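Print this page | E-mail this page

Keeping a tile floor decent without making it your whole weekend

I have had tile in my kitchen and hall for long enough to have ruined the grout twice, so take this as advice from somebody who learned the slow way! The first time I did it with straight vinegar, which my neighbor Mamta Chaudhary swore by, and which ate away at the grout until it went sandy in front of the stove. The tile itself was fine. Glazed tile will put up with nearly anything. Grout won't, and real stone is worse, so if you don't know what you have, keep vinegar and lemon off it.

My routine now is pretty dull. Sweep or vacuum first (with the beater bar off, or it flings crumbs at your ankles), then mop with warm water and a very small squirt of dish soap. I mean small – half a teaspoon to a bucket. Most of the dull, streaky floors I've seen had too much soap on them, and people kept adding more to fix it. If yours is already filmy, go over it twice with plain warm water and dry it with an old bath towel.
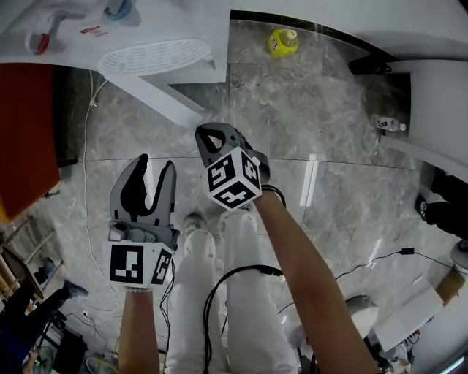 For grout I mix baking soda with enough water to make something like toothpaste, spread it along the lines, leave it ten minutes and scrub with a stiff nylon brush. Not wire! Wire leaves gray marks on the glaze that are a pain to get off. Do a few feet at a time and wipe up as you go, or it dries to powder and you'll be chasing it for days. A folded towel under your knees helps a lot.

Scuffs from shoes usually come off with a pencil eraser or a tennis ball. Candle wax I harden with an ice cube in a sandwich bag and then lift with an old plastic card. Hair dye, well, I've never beaten hair dye. Hilkka Mustonen wrote in to say peroxide on a cotton pad worked on her white grout, but she tried it behind the door first and so should you.

Sealing: I do mine every December, before the house fills up with wet boots. Drip some water on the grout and if it darkens right away, it's time. Wipe the extra sealer off the tile before it dries – mine got tacky and held on to dog hair until spring.

Last updated: Sunday, August 9, 2026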